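4.2 Residue on shared whiteboards

Salinas holds that a board wiped with a soft cloth comes up as clean as one wiped with a felt block. We doubt it. His 60 wipes were all made on one board, at Ketden, and judged by eye under ceiling lights.

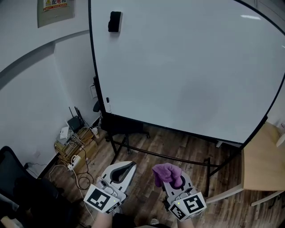
Glare hides faint smudges, and a judge standing off to one side may pass a board that a judge in front would fail. Of the 185 boards in the Aguirre survey, more than 3 were scored twice with different results, and the survey does not say which score was kept.

Figure 3. Room with overhead lighting.
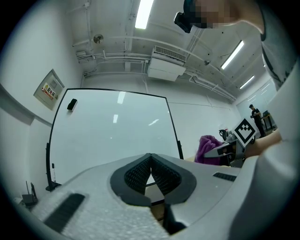
Does a cloth clean better than an eraser? On present evidence we cannot say, as neither study recorded how long the ink had been left to dry or how hard the wiper pressed. The Arnon scale, used in both, has no grade between "clean" and "marked."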